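Ellar Measuring Cups, Set of Four

Print this page | E-mail to a friend

The Ellar set is our everyday plastic measuring cup set, sold under the Flura kitchen range. It comes as four cups, each in its own colour, so you can pick out the right one from a drawer without reading the handle. The colours are orange, yellow, blue and lime green.

The cups are for dry goods such as flour, sugar, rice and oats, and they will do for water and milk if you fill them on a level surface. Fill the cup a little over the top, then run the back of a knife across the rim. Don't press the flour down unless the recipe says so.

Each cup has a handle moulded in one piece with the bowl. There is no join for food to collect in and no separate part to work loose. The cups fit inside one another for storage.

Washing and care

Wash in warm soapy water before first use. The set can go on the top rack of the dishwasher. Turmeric, tomato and beetroot may stain the lighter colours. Soaking overnight in water with a spoonful of bicarbonate of soda usually takes most of it off. Do not use the cups in the oven or microwave, and do not use them to scoop hot fat.

Ordering

Single sets are sent boxed. Schools, cookery clubs and community kitchens can order by the carton, which holds 32 sets. Orders of 200 sets or more are packed to order at our Tastham warehouse and take 15 working days. Please say when ordering if you need the sets packed loose for classroom trays.

Replacement cups are sold singly by colour. Quote part number 52 and the colour you want. We do not split new sets.

The Asante clear storage bin is sold separately. It is see-through on all sides, and many customers keep one on the worktop for cups, spoons and spatulas.

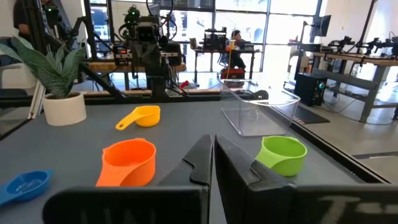 Ellar cups in orange, yellow, blue and lime green, with a clear bin.

Returns

Unused sets can be sent back in their box with the packing slip. If a cup arrives cracked, send us a photo and we will post a replacement of the same colour. You need not return the damaged one.

Trade enquiries: Theophilus Zakaria, Tastham office, mornings only.

Print this page | E-mail to a friend

This site uses cookies to remember your basket. By carrying on you agree to our use of cookies.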